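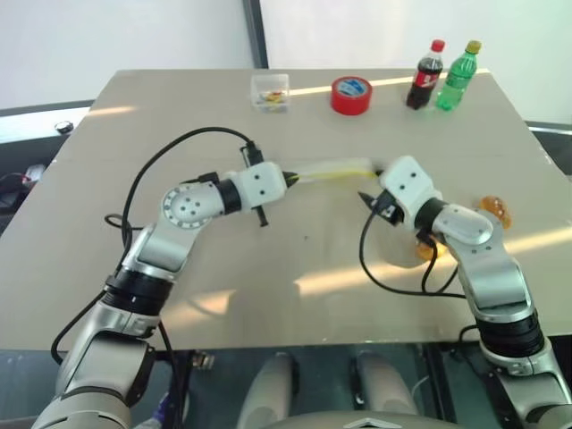 Plastic strip, yellow line on the lower edge, held at both ends over the table.

09/02/2021

Spent most of today on the missing-persons notices for Vurkville, so this is mainly for Pilar, who takes over the feed from me next week. Short version: the matcher works better than it did, and it still trips on the same silly thing.

What it does now is read every police bulletin and every local news story that comes in and try to work out which ones are talking about the same person. I ran it over the April set again. It found all six cases we already knew, hooray, but it also split one of them into two separate people. One paper gave the girl's middle name as her first name and put her age a year too high, and that was enough to throw it. I loosened the age rule to allow two years either way and the split went away.

Then of course the loose rule glued together a pair of brothers who went missing from the same street (both found safe, the follow-up story says so). Same last name, same address, ages close. I've put in a check on first names for anyone sharing an address and it's behaving, but please don't trust it yet, Pilar!

Bernardo wants the "found" stories to close a case on their own. I said no for now and I'd like that to stick. Surkon reposts old stories with a fresh date on them, so a kid can look missing again a month after coming home, and I'd hate to have it go wrong in the other direction. A person reads it, a person closes it.

Tiver feed was down for some two hours before lunch. Came back by itself, nothing lost as far as I can tell - I compared the story IDs on either side of the gap and they run straight through. Memon was fine all day.

To do: ask Bernardo for the street list with the old spellings, rerun April with the first-name check on, and fix the log so it stops cutting off long headlines. Pilar, my notes on the age rule are in the same folder as the bulletins, in the file with the terrible name.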